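Fixing Wall-Mounted Bookshelves in an Older House

Plaster walls, uneven floors and studs at odd spacing all affect how a shelf should be hung. The notes apply to houses with lath and plaster on wood studs. Drywall is easier and most of the steps can be shortened.
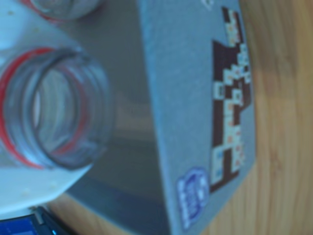 Start with the load. A foot of shelf filled with hardcovers weighs 20 to 35 pounds, and large art books go higher. Work from the heavier figure. A 32-inch shelf of mixed books should be planned at 90 pounds, plus the shelf itself. Plaster anchors are not suitable for this. Every bracket or rail must land on a stud or on a ledger that is screwed to studs.

Finding the studs

Electronic stud finders give false readings on lath. A small strong magnet on a string is slower but more dependable. Drag it across the wall at shelf height and mark where it catches. The lath nails run in vertical lines, and each line is a stud. Confirm with a 1/16-inch drill bit in a spot the shelf will cover. The bit passes through plaster, then lath, then either stops pulling dust and starts pulling wood shavings, or drops into the cavity.

Measure to the next stud anyway. Spacing in older rooms can change partway along a wall, particularly where a doorway was closed up or a porch was enclosed. Mark each stud on a strip of painter's tape at two heights and connect the marks with a level.

Ledger or rail

If the studs fall where the brackets need to go, screw the brackets directly. If they do not, use a ledger: a 1x4 run across the full width, fixed with two screws into every stud. Brackets then go anywhere along it.

Screw length is the usual mistake. Plaster and lath together take up 3/4 to 1 inch before the screw reaches wood. Add the thickness of the ledger, then at least 1 1/2 inches of bite. For a 1x4 ledger that comes to a 3 1/2-inch screw. Use structural or cabinet screws with a washer head. Drywall screws are brittle and the heads snap under side load.

Drill the plaster with a masonry bit at low speed, no hammer action. Switch to a wood bit once through. Driving a screw without a pilot hole cracks the plaster and can break the keys behind it, after which the wall sounds hollow and moves when pressed.

Shelf material and span

Sag depends on thickness and span far more than on finish. For full book loads:

3/4-inch particleboard: 24 inches
3/4-inch plywood: 30 inches
3/4-inch solid oak or maple: 36 inches

A 1x2 strip glued on edge along the front stiffens any of these and hides a plywood edge. It should be glued along its whole length and clamped. Brads alone allow the two parts to slip and add very little.

Leave 1/16 inch at each end of a shelf that sits between side panels. Solid wood cut to a tight fit in winter will bind in July.

Leveling against a floor that is not level

Do not measure up from the floor. Set one level line across the whole wall, by laser or water level, and take every height from that. In a corner room I did for my own use, the floor dropped 4 eighths, a full 1/2 inch, over the width of the wall. Measured from the baseboard, the top shelf would have shown it plainly next to the window head.

For tall units that stand on the floor, build a separate base, shim it level, screw it down, and set the cases on top. Scribe the toe kick to the floor afterward. Composite shims are preferable to cedar under heavy cases as they do not compress.

Always fasten a tall case to the wall near the top, with a screw through the back rail into a stud. Where the baseboard holds the case away from the wall, fill the gap behind the rail with a block before tightening. Otherwise the screw pulls the case out of plumb.

Finish

Water-based polyurethane feels dry in two hours but is still soft. Books placed on it too soon will stick, and the covers may tear when lifted. Allow the full cure time printed on the can, often two to four weeks. Latex paint takes longer than most people give it. A coat of paste wax over cured paint prevents most of the sticking.

Load the lowest shelf first. Recheck the ledger screws after a month and tighten any that turn.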